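Chapter 7
Reading the Room: Comedy, Timing and the Second Act

Learning outcomes

By the end of this chapter you should be able to tell a comic premise from a comic plot, mark the turning points in a light film without stopping it every four minutes, and write a short paragraph on why a joke failed that does not contain the word "unfunny".

7.1 The trouble with the middle

Most comedies begin well. A stranger arrives at the wrong wedding, or a man tells his employer that he speaks Portuguese, and for twenty minutes the film lives off the interest. Then the second act arrives and somebody has to work out what all these people are going to do until the airport.

Students who are new to film study tend to blame the ending when a comedy disappoints them. The ending is where they noticed. The damage was usually done much earlier, at a point when they were still finding their seat or, in the home viewing era, looking for the remote control. This chapter is concerned with that earlier point, and asks you to go back and find it, which means watching some poor films twice. We are sorry about that, but you did choose the course.

Our main case is The Lodger at Grorkden, a small romantic comedy released in 2020 and directed by Adjoa Mahama. Its premise can be put in a sentence: a piano tuner rents a room from a widow who has been telling her neighbours for years that she is deaf. It is a good sentence. The film makes very little of it after the first half hour, and for our purposes that makes it more useful than a masterpiece would be. Masterpieces hide their joins.

7.2 Premise and plot

A premise is a situation that promises trouble. A plot is the trouble, delivered in an order. The two are confused so often, by reviewers as well as students, that it is worth being a little pedantic here.

In Mahama's film the premise promises that the widow will be found out. Every scene in the first act leans on this. She winces at a flat note. She hums while peeling potatoes and turns the hum into a cough. When the tuner drops a tray behind her she goes on reading her newspaper with the heroic calm of someone who has just bitten her own tongue. We laugh, and we also wait.
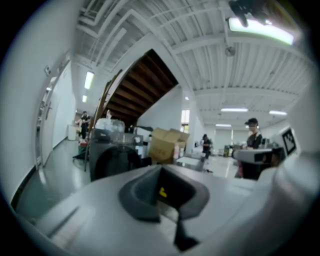

The waiting is the important part. A comic premise is a kind of loan, and the audience expects to be paid back with something on top. What The Lodger at Grorkden does instead is change the subject. The tuner's brother turns up with a business plan. There is a regatta. By the time the widow's secret comes up again, the script seems as surprised as anyone, and the tuner forgives her in the time it takes to butter a scone.

Nisreen Nimri, in her essay on the film, calls this "the regatta problem", and the name has stuck in our department to the point where it is used of faculty meetings. Her argument is that a comedy in difficulty reaches for an event. Boats, balls, village fêtes and talent shows all put a great many people in one place wearing silly hats, and the effect from a distance is very like a story.

7.3 Not all regattas are bad

It would be unfair to leave it there. Plenty of good comedies hold a party in the middle and come to no harm. The test is whether the event puts pressure on the premise. If the widow had been asked to fire the starting pistol, or to judge the brass bands, we would have had a set piece. She is given a folding chair and a rug. Her secret is never in danger and neither, really, is the film.

Compare Mostwood, the farce we looked at in Chapter 5, where the charity auction is every bit as contrived but forces both of the false vicars into the same tent. Viewers rarely complain about the contrivance. They are too busy watching the tent flap.

7.4 A note on star ratings

You will come across reviews that give The Lodger at Grorkden 2 stars, and you may be tempted to quote them. Resist. A rating tells you that a critic was let down and gives no hint of where. The long notice in the Merport listings paper, which runs to 557 words, spends most of them on the scenery and the leading man's jumper. It is a perfectly good jumper. Laryea's shorter piece is of more use, being mostly about the tray.

Before you read on

Watch the first forty minutes of the film without taking notes. Then write down, from memory, what you expect to happen to the widow, the tuner and the piano. Keep the page somewhere safe and bring it to the seminar. In section 7.5 we set these expectations against what the script provides, and you will see that the piano comes off worst.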